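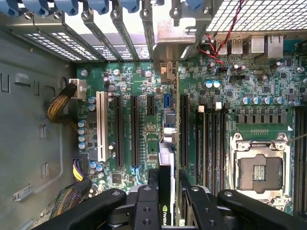
Jembridge Technical Institute
HW 159 Desktop and Workstation Hardware
Handout 4: Opening the Chassis and Reading the Board
Jhair Valderrama, Room 642
Revised January 2020

1. Scope

The unit used in lab is a tower workstation laid on its side with the cover off. Students identify the main areas of the motherboard, trace the power and signal cables to their headers, and remove and refit one expansion card. Drives and power supply are covered in the next handout. Processor handling is covered here only as far as socket protection.

2. Before the cover comes off

Shut down from the operating system. Unplug the power cord, then hold the front power button for a few seconds to drain the supply. Put on the wrist strap and clip it to bare metal on the chassis. Painted surfaces are not reliable ground points.

Lay the case flat with the board facing up. Screws go in the Plikwood tray, in the cell with the same number as the step in the Nisent worksheet. Do not put them on the board, on the drive cage, or in a pocket.

3. Orientation

Start at the rear of the case and work forward. The rear edge carries two groups of openings: the I/O ports, which are soldered to the board, and the expansion brackets, which belong to the cards or to the blank fillers. Many office and workstation cases hold the brackets with plastic retention tabs and use no screws. On the lab units these tabs are blue. Blue is used by several makers for parts that can be worked without tools, but the convention is not universal and should be checked against the service manual.

Expansion slots run at right angles to the rear edge. A conventional PCI slot is usually white or off-white. PCI Express slots are found in several colors and are identified by length and key position. Color alone is not enough to name a slot.

Capacitors stand in groups near the regulators and slots. They are tall relative to the parts around them and are easily bent by a hand or a cable. Look at the tops before starting. A domed or leaking top is recorded on the worksheet and the unit goes back to the Laxdal shelf.

4. Cables

Power connectors on the board are keyed and most have a latch. Press the latch and pull on the connector body, keeping the pull straight. Pulling on the wires can draw a terminal out of its housing, and the fault may not show until the system is under load.

In standard supply wiring, black is ground, red is +5 V, yellow is +12 V, orange is +3.3 V and purple is +5 V standby. Small twisted pairs to front panel switches, sensors and speakers follow no common color standard. Note the header label and the pin 1 side before unplugging any of them. Some workstation makers have also used their own power connector pinouts – a connector that fits is not proof that the supply matches.

5. Removing and refitting a card

5.1 Detach any external video cable and any auxiliary power lead.
5.2 Release the retention tab at the bracket.
5.3 Release the latch at the inner end of the slot, if fitted. It is often hidden under the card.
5.4 Hold the card by its edges and bracket. Lift evenly. Rocking the card lengthwise is acceptable, side to side is not.
5.5 Place the card on the antistatic mat or in its bag. Keep fingers off the edge contacts.
5.6 To refit, line up the bracket tongue with its gap in the chassis, press until the contact edge is level in the slot, close the latch, then close the tab.

If the bracket will not seat, take the card out and begin again. Bending the bracket to make it fit is marked as a failed step.

6. Memory, socket and battery 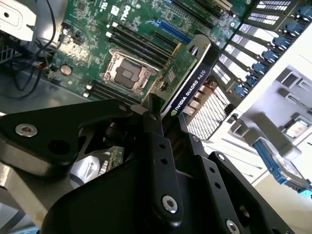 Can the processor socket be left open while work is done on other parts of the board?

Only for as long as it takes to fit a cover or a processor. The contacts in a land grid socket are fine springs, and one dropped screw can bend several of them. Use the plastic cover supplied with the socket, and keep the load lever closed over it where the cover design allows.

Memory modules go in matched banks. Check the board label for the fill order, which differs between single and dual processor systems. Open the end latches fully, align the notch, and press both ends until the latches close without help.

The coin cell maintains the clock and, on many boards, the firmware settings. Record the settings before removing it. A weak cell commonly shows as a wrong date at startup.

7. Lab work

Allow 20 minutes for identification and the same again for the card exercise. Work in pairs, one handling and one recording, then change over. Enter on the worksheet:

Board maker's mark and part number
Type and position of every expansion slot
Model of any installed card
Number of memory slots, and how many are filled
Header label for each small cable
Condition of capacitors

Worksheets are handed in before the cover is refitted. Units with a missing screw are not signed off.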